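Buy the table before you buy the arm
Rory Yule
Oct 26, 2025

I have now sat through more equipment budget meetings than any grown adult should, and I've noticed something about the ones that involve a robot. Everybody wants to talk about the arm. How far does it reach, how much can it lift, which one did the lab across town get. We can burn a whole afternoon on the arm. Then someone glances at the clock and says, okay, and we'll need some other stuff, put down ten percent for that. And we all nod and go home!

I've nodded too. I nodded very confidently the first time, back when I was planning the small sorting cell at Lornden, and I want to tell you about it so you can nod a little less.

We had money for one arm and I had a spreadsheet I was very proud of. The arm was 70 percent of the total. I'd gone with a Zornon because the sales guy was patient with me and the reach looked right on paper (the reach always looks right on paper). Everything else was squeezed into the remaining 30: the table, the tool, the vision setup, cables, guarding, spare parts, training, and a line I'd labeled "misc" that was supposed to cover whatever I hadn't thought of. Poor little misc. It never had a chance.

The arm showed up in January, right on schedule, and we bolted it to a secondhand office table. I know. I knew then, too, sort of. The table wobbled when the arm moved quickly, so we made the arm move slowly, and then people came by and asked why our expensive new robot was so slow. We braced the legs. We put sandbags on the crossbar. I spent a weekend of my actual life shopping for sandbags. In the end we bought a proper perforated work table, the kind with a grid of holes across the whole top so you can screw things down wherever you like, and I had to go back and ask for the money, and that was not a fun email to write.

What I'd do now is start at the bottom and work up. Floor first, because if the floor slopes you'll be fighting it forever. Then the table. Then whatever the parts are going to sit on, then the parts, then the tool that touches them. Only after all that do I want to hear about arms. By that point you know how far it has to reach and how much it has to carry, and you'd be surprised how often the smaller, cheaper one will do the job just fine.

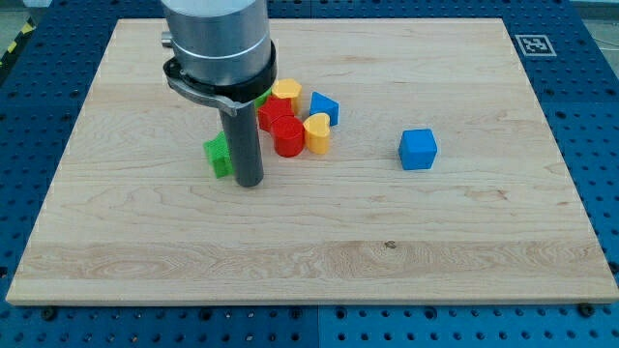

Should the first pile of practice parts come out of the equipment budget?
Put it there, on its own line, even when the total is pocket change. Parts that aren't on any budget get borrowed from somebody's desk, and they go back to that desk the week you need them.

I feel strongly about the parts line because for our first few months we had nothing consistent to practice on. One person tested with bottle caps and another with batteries, and then we'd compare notes as if we'd all been doing the same thing. A box of plain plastic blocks would have saved us so much arguing. Get cubes, get cylinders, get a few odd shapes like stars and hearts that don't line up nicely with anything. Buy two boxes and hide the second one.

Same goes for the tool on the end. I see plans where the whole tooling budget goes to one gorgeous gripper with fingers and sensors, and I get it, they're lovely, I have stood at a trade show booth and watched one pick up a grape for far too long. But a straight rod in a bracket will push things around a board all day long, and if your question is whether the arm can find a block and nudge it to the right spot, a rod will answer it for the price of lunch. Start with the rod. If you find you really do need to lift things, well, now you know what the gripper has to do, and you can write a purchase request with some sense in it.

A friend of mine at Matheson disagrees with me about all this, and she has a decent point, so I'll give it some room. She says the arm has the long lead time, so you order it first and sort out the rest while you wait. They waited 24 weeks for theirs. If they'd spent two months fussing over tables before placing the order, that would have been two more months of people getting paid to stare at an empty table. Fair! I don't have a great comeback. My only answer is that you can choose the bottom stuff first without buying it first. Do the thinking in order, then place the orders in whatever sequence the delivery dates call for. A week with a tape measure and some cardboard cutouts will get you most of the way. We did cardboard for our second cell – full size, taped to the floor – and discovered that the cabinet door couldn't open with the guard in place. That one cost us a roll of tape.

The other thing I'd fight for is a line for the second year. Equipment money tends to arrive all at once and people spend it all at once, and then month 13 rolls in and a cable goes bad and there's nothing left. I went back through our Trendness purchasing records last spring (it's the ordering system we use, and it is every bit as charming as it sounds) and found 47 separate small orders from after the cell was "finished." Fasteners. Connectors. A replacement board. Printed markers, twice, since the first ones got scuffed. Hazard tape, so much hazard tape. None of it was worth a meeting. Together it came to more than 24 percent of what we'd paid for the whole cell, and every bit of it got charged to whatever account happened to be open that week. Our finance person still brings it up.

So these days I hold that money back from the start, and I don't call it misc. Misc looks like something you can cut. I call it "second-year running costs," and it has survived two rounds of trimming so far, which I'm choosing to credit to the name.

Do I think everyone should split the money the way I do? I really don't know. If you're putting in ten cells that are all alike, your numbers will look nothing like mine, and you probably have a person whose whole job is this. I'm talking to the ones doing their first, with one pot of money and a boss who has seen a video. Your boss wants the arm. You want the arm! I wanted the arm so badly I put it on an office table.

If you've got a draft budget sitting open right now, try a thing for me. Cover up the arm line with your thumb and read the rest. If what's left sounds like a place where a person could do a day's work, with a solid surface and decent light and something to work on, you're in good shape. If it sounds like a shelf of leftovers, go find some more money for it before you sign anything, and maybe ask the sales guy about the next size down.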